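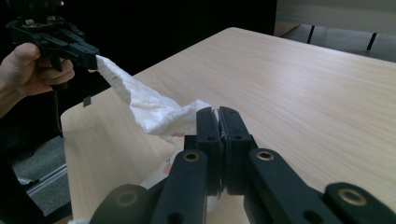

Llewellyn quilted kitchen cloths, white, pack of 6
4 out of 5

Bought in April, two packs, so I've had plenty of time with these. Quick review because I keep getting asked in the comments.

Soft. Softer than the Idero ones I had before, which felt like cardboard till the third wash. These have a bit of a crinkle to them and a light quilted texture, and they fold up small enough to use as a napkin if you're short. I do that more than I should.

Drying dishes: good. Glasses: ok, some lint the first couple weeks, then fine. Wiping counters: great, the texture grabs crumbs. Wringing out: easy, they twist up thin like a rope and you can get most of the water out in one go. Not much bulk at the corners either so they hang ok from a clip.

Stains. It's white cloth, you know what you're getting. Coffee comes out. Tomato mostly comes out. Beet does not, I have a faint pink spot on one that has been thru the wash more times than I can remember and it's still there. Bleach would do it probably, the label says no bleach so I haven't.

Shrinkage: yes, some. First wash hot and they came out noticeably shorter one way than the other, so they don't fold square anymore. Bugs me a little. Wash the second pack warm and they stayed closer to the orignal shape.

Wrinkles: they come out of the dryer bunched up and stay that way. If you want flat neat towels on a rail get the Mirirmont linen ones, twice the money though.

Price was $18 a pack at the Fostdale store, online was 2 dollars less but then shipping. No loose threads yet on any of them. One hem is starting to pucker.

Would buy again, in gray if they ever make it.

Posted December 28, 2023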